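Looking after instruments and records at home: what works and what doesn't

Ask a roomful of amateur players how to look after a violin and you will get more advice than you can use, much of it passed down from somebody's first teacher and never tested since. I have played second violin in the Gromville chamber orchestra long enough to have tried most of it. I've also spent money on things I now regard as scented water. What follows is what I still do, what I've given up, and a few tips I'd like to see the evidence for.

Rosin dust

Wipe the strings and the top of the instrument with a dry, soft cloth when you finish playing. An old cotton T-shirt does the job. The special cloths sold in music shops are old cotton T-shirts with a hem.

Left alone, rosin builds up into a sticky crust under the strings, and by then people start reaching for alcohol or furniture polish. Don't. Alcohol takes varnish off, and furniture polish leaves a film that a repairer will have to deal with later and charge you for. If the crust won't shift with a dry cloth, leave it for the next time the instrument goes in for work.

Humidity

Everybody worries about this and hardly anybody measures it. A small hygrometer in the case costs less than a set of strings. Buy one before you buy anything that claims to put the humidity right.

I keep two in the same case, and they have never agreed. I trust neither of them to the last percentage point, but both drop when the heating comes on in December, and that is all I need to know. When they drop I use a damp tube humidifier, well wrung out, and keep the case shut. A bowl of water on the radiator is a popular answer. I tried it through one whole winter and could see no change on either dial, though the bowl grew a handsome ring of limescale.

Half an apple in the case is worse. I've heard it recommended by players who ought to know better. It goes brown and the case smells of cider.

Slipping pegs

Peg paste works. Chalk works for a while and then makes a mess, as it wears at the wood and gets into the peg box. Soap makes a stiff peg turn more easily, but people put it on pegs that are already slipping, then wonder why the A string lets go in the slow movement.

Take out one peg at a time, never all four. With all the strings off, the bridge falls over and the soundpost may go with it, and then you have a repair bill in place of a tip.

If a peg slips whatever you put on it, it no longer fits the hole. No paste will cure that.

Old strings

The advice to boil old strings to bring them back to life comes from bass guitar players, and it may well do something for them. I wouldn't try it on anything with a gut or synthetic core. Seon-mi Um, our principal viola, did try it with a worn C string and reports that it came out of the pan looking like a pipe cleaner.

Keep your last good set, coiled loosely in a paper envelope with the name of the string on the front. They make decent emergency spares because they have already done their stretching.

Cleaning LPs

I inherited a good many records, nearly all of them orchestral, and have heard every theory. Wood glue poured over the playing surface and peeled off like a face mask is the one that comes round most often. I've seen it done well once. I have also seen a perfectly good set of string quartets ruined by it, with small white flecks of glue in the grooves for ever. I can't call one success out of two attempts a method.

A carbon fibre brush before each side takes care of loose dust. For fingerprints and worse, use distilled water with a very small drop of washing-up liquid, a soft cloth following the grooves, and a second cloth with plain distilled water. Keep the label dry. Stand the record in a clean dish rack until it's dry on both sides, and don't help it along with a hairdryer.

Store records upright. A stack of them lying flat will warp sooner or later, and the ones at the bottom are always the ones you like.

Egg boxes on the walls

Every practice room I used as a student had these, stapled up in rows by someone full of hope. They don't keep sound in. They take the edge off the very highest frequencies, which may make a small room seem a little less harsh, and they do nothing whatever about a trombone. They are also a fire risk, and they gather dust.

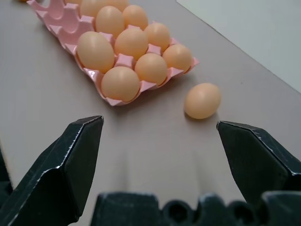

Thick curtains and full bookshelves

If you want the room to sound less boxy, these do more than anything you can staple to a wall. Put the shelves on the wall you face when you play, filled unevenly, with books of different depths. A rug on a hard floor helps too.

None of it will stop the neighbours hearing you. For that you need mass and sealed gaps, and for most of us that means building work. Fitting a draught strip round the door is cheap and makes a small difference. Playing before 8 in the evening makes a larger one.

Sheet music that won't lie flat

New editions spring shut at the page turn. Open the book in the middle, press down gently along the spine, then work outwards a few pages at a time towards each cover. Ten minutes of this is worth any number of clothes pegs, although I still take pegs to outdoor concerts.

For torn corners use archival paper tape. Ordinary sticky tape goes yellow, then falls off and leaves its glue behind. My Ó Briain studies were mended with it years ago and two pages are now permanently joined.

Squeaking music stands

A rub of candle wax on the sliding tube stops most squeaks. Oil stops them as well, but it also lets the desk sink slowly during the performance. I did this to a stand at Plurnmont and spent the last movement reading the bottom line from somewhere near my knees.

If the stand still slips once the wax is on, tighten the collar screw. If the screw is stripped, wind a strip of masking tape round the inner tube until it grips, and put a new stand on your birthday list.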